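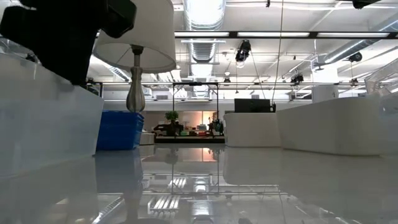
A **kinematic mount** is a holder for a mirror, lens, or other optical part that fixes its position with a small number of contact points. It lets the user tilt the part by fine amounts and, in many designs, remove it and put it back in nearly the same position. Kinematic mounts are common in laser labs, where a beam may pass over many mirrors before it reaches a detector.

## Principle

A rigid body can move in six ways: along three axes and around three axes. A kinematic mount blocks each of these once. The usual layout is the cone, groove, and flat, in which 3 balls on the moving plate rest against a cone, a V-shaped groove, and a flat pad on the fixed plate. Springs or magnets hold the plates together.

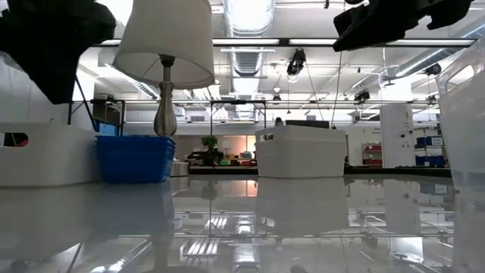 If more contacts are added, they compete with each other, and the plate can bend or settle in a slightly different place each time.

## Adjustment

Most mirror mounts have 2 fine-thread screws, one for each tilt direction. Some have a third, which allows the plate to move straight forward or back when all are turned together. The Sakbridge pattern, often seen in teaching labs, places the screws at opposite corners so that both can be reached from behind.

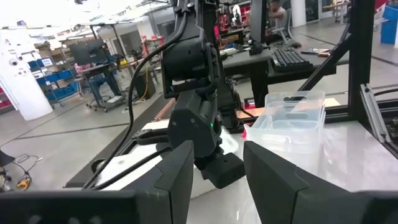

Screws may be turned by knob or hex key. Locking nuts are used where a setup has to stay aligned for months — tightening them usually shifts the beam a little, and the final adjustment is made with this in mind.

## Materials and drift

Aluminum is cheap and light but expands with heat. Stainless steel is heavier and drifts less. The Lozano 232, a steel mount for small mirrors, has hardened pads under the screw tips to limit wear. 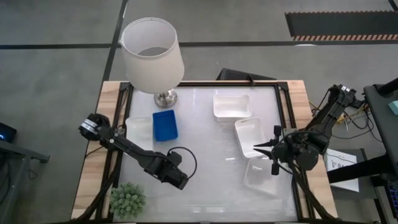 Florimov writes that wear is given too much weight, and that most drift blamed on the mount comes from a loose post or clamp underneath it.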